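Handby pauses Handetti gripper update after small-block fault

Atstead, 1 Aug 2025

We've stopped the roll-out of the July update for our Handetti gripper, and I'd like to tell you why in my own words, as I'm the one who signed it off.

The update changed how the gripper judges the size of the thing it is about to pick up. It did fine with long parts. With very small ones it sometimes read the gap between its fingers wrongly and kept squeezing after it should have stopped. Two customers told us about cracked parts in the same week, and one of them, Sequeira, also had a fingertip snap and fly off across the bench. No one was hurt, I'm very glad to say, but a bit of plastic going past your ear is a safety matter and we're treating it as one.

Jadwiga Szulc and her test team have been chasing the fault in our simulator – long bars, tiny blocks, patchy shadows over the work surface, the lot. They ran 2000 simulated picks on the old software and the same again on the new. The old version never over-squeezed. The new one did it 222 times, and every one of those was on a small block.
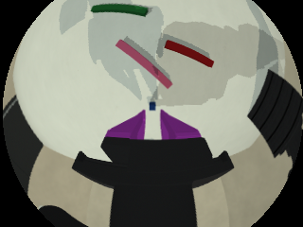 Carolina Aguiar
Head of Product, Handby

So what went wrong on our side? We'd checked the update mostly on long parts, as that's what most of you pick, and I agreed to that test plan (I remember thinking it looked nice and thorough!). Small blocks got a quick look at the end and happened to pass. Eduardo Moreira did ask for more small-part runs before release and I said they could wait for the next version. He was right and I've told him so.

If you have a Handetti with the July update on it, please stop using it for small parts today. Go into the settings menu, choose "previous version" and restart the arm. If you can't do that straight away, turn the grip force down to 80 per cent or lower, keep the guard shut and stick to long parts until you can. Anyone with a cracked or bent fingertip should take it off and send it back to us. We'll post new ones free of charge.

A fixed version is being tested now. I'm not going to give you a date – I'd sooner it was right – but Sofia Cardoso on our support desk will write to every customer as soon as it's ready, and she's also the person to ring if you're stuck going back to the old one. Sequeira have kindly offered to try it on their own line before anyone else gets it.

Press questions can come to me at the Atstead office.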